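Washing up in hard water: what we learned in the Jang Street kitchen

Many of you wrote after the last newsletter and asked about the white marks on our bowls. I promised to write something longer, so I collected my notes from December and I also asked the other people who use the kitchen.

The water in our part of the city is hard. It has a lot of calcium in it, and when a drop dries on a bowl, the calcium stays. On a white bowl you do not notice it much. On a dark one you notice it immediately, and our members like dark bowls.

Ha-rang Ma was the first to make a small test. She washed the same set of bowls for three weeks and changed only one thing each week. In the first week she used more soap, and the marks became worse. In the second week she used less soap and rinsed with hotter water, at 60 degrees. In the third week she kept the hot rinse and put the bowls on the rack on an angle, with the open side down. The third week was clearly the best one. She wears thick gloves for the hot rinse and I recommend the same to everybody.
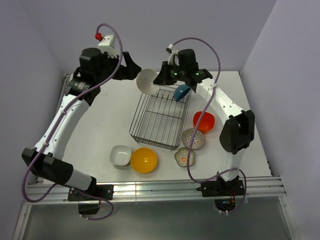
Can I use vinegar on glazed bowls?
A weak mix is fine for most glazes, one spoon of white vinegar in a big cup of water. Leave it for five minutes, wipe with a soft cloth and rinse well. Please do not use it on bowls with gold or painted decoration on top of the glaze, and do not leave it overnight.

Paora Lowther does not agree with me about drying. He dries every bowl with a towel as soon as it is rinsed, and I must admit his bowls look very good. My problem with the towel is that it must be clean and dry each time, and in a shared kitchen this is difficult. By the evening our towels are wet and smell a little. If you are washing only for yourself, his way is perhaps the better one. For a group lunch I still prefer the rack.

About the rack itself I have a few remarks. Leave some space between bowls, also when you are in a hurry. If two bowls touch, the water stays where they meet and you get a line there. Deep bowls need more space than flat ones, so put them in first. And lift the rack once a week to wash what is below it. Archana Mittal did this last month and found a ring of chalk that took her most of the morning to remove. 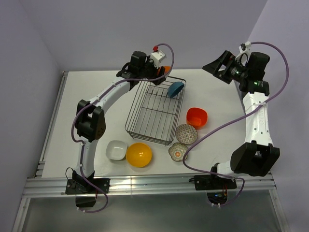
Bowls and a wire dish rack, with an orange bowl by the far left corner.

Some members asked if we should buy a water softener. Si-woo Shim got a price from Climow, and with installation it was 2000 dollars. We do not have this money now, and the filter must also be changed regularly. We will look at it again after the summer. Until then there is a bottle of rinse mix under the sink, with a label in my handwriting. It is the vinegar mix from above, nothing more, and you may refill it when it is low.

The next shared lunch starts at noon, as usual. Please bring your own bowl if you can, and write your name on the bottom with a pencil or tape.

Ju-won Ok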